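Search this site Enter keywords Go

Spare Beds Project — progress report to the Lillex Fund
7th July

Dear Mabli,

Thank you for your patience with this one, and for the kind note that came with the second payment! We have now made up 54 beds in the houses we look after, and the bedding cupboard is at last in decent order. Of the 3,000 you granted us, most has gone on sheets and blankets, with a little held back for pillows.

Nerys Rees has been running the bed-making mornings, and I can't say enough about how cheerful they are. Everyone learns to smooth the bottom sheet first, then fold the blanket and leave it on top, so whoever is coming can decide for themselves how warm they'd like to be. It takes longer than you'd think — fleece has a mind of its own — and Aled still likes to do his twice.

The checked sheet and teal blanket, at the Nartey house:
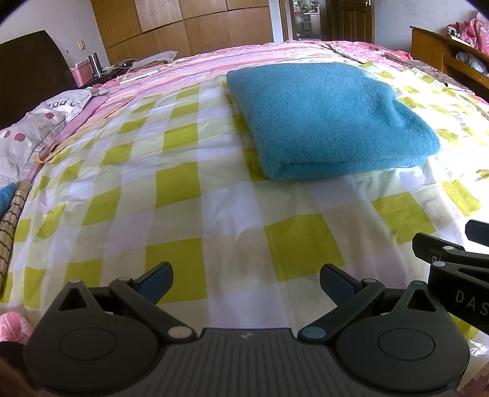
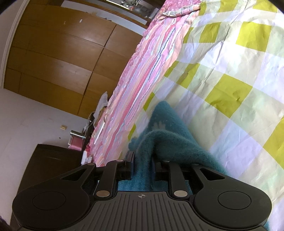 We still have four rooms to do before the end of August, and Emrys Hughes is waiting on a price from Trimo for the mattress covers. If it comes in higher than we hoped, I'll write to you before we order anything. Linda would also love to show you the cupboard, whenever you're next passing.

With warm thanks,
Bleddyn Ifans

Contact us | © Spare Beds Project | Back to top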